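The Pivano Rules, Eighth Edition, Now With Fewer Adjectives

Those of you who work in the kitchen bay will have noticed the new laminated sheet. It replaces the old laminated sheet, which had been corrected in biro so often that two of the rules contradicted each other and a third was a phone number. The new one has 11 rules. Please read them before you next ask for bay time, as the booking form will now ask whether you have, and it doesn't offer "mostly".

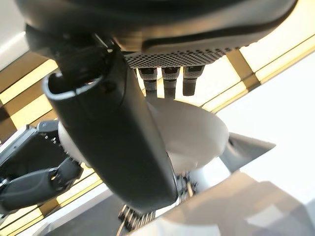
Last changed: November 2, 2019

Rule 1 is still that the stop button lives in somebody's hand. A shelf doesn't count as a hand, and neither does a pocket with your keys in it. If you are holding the button you are not also typing, filming or eating. Rule 2 says you call out before the arms move, in words, at a volume the far end of the bay can hear. Nodding was tried in June.

Rule 4 is the one that has caused the grumbling. Wrist cameras get a clean and a test view at the start of every session, and the test view is saved with the log. The Lultulano logs include a whole morning of thumbprint.

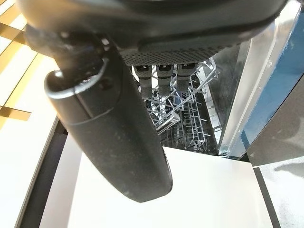 Rule 6 covers appliances, and it is longer than the rest put together. Water and power are off at the wall before anything reaches inside, and the person who turned them off signs for it. Speed stays at the lowest setting whenever a gripper is over a rack, where there are a great many thin wires for a finger to get among and the cutlery basket sits right in the way. An opened door is not a workbench, so no laptops on it, please, however flat and inviting.

Rule 7 (sinks) follows the same lines, with the addition that you park the hands clear of the tap before you walk off to look at your plots. Rule 8 asks for 1000 cycles on the Lozano test rig before a new finger pad comes anywhere near the bay. We know the Berier pads "felt fine". Write down what they did and we'll all feel fine together.
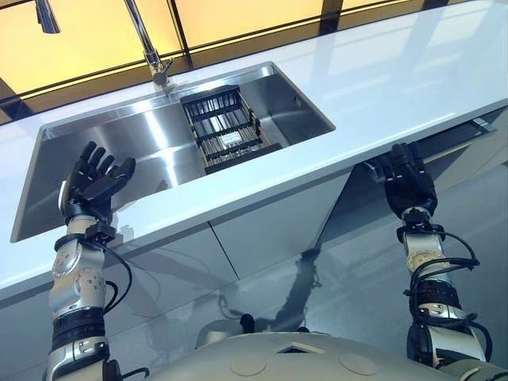 One reader wrote in after seeing the draft to say that the rules were sound but the order was wrong, and that anyone in a real hurry would get as far as Rule 3 and stop. Could the appliance rule go at the top, the reader asked, and could Rule 3, on the labelling of mugs, go somewhere else entirely? It could, and in the next edition it will. Until then the mugs stay where they are, and comments go in the tray by the bay door.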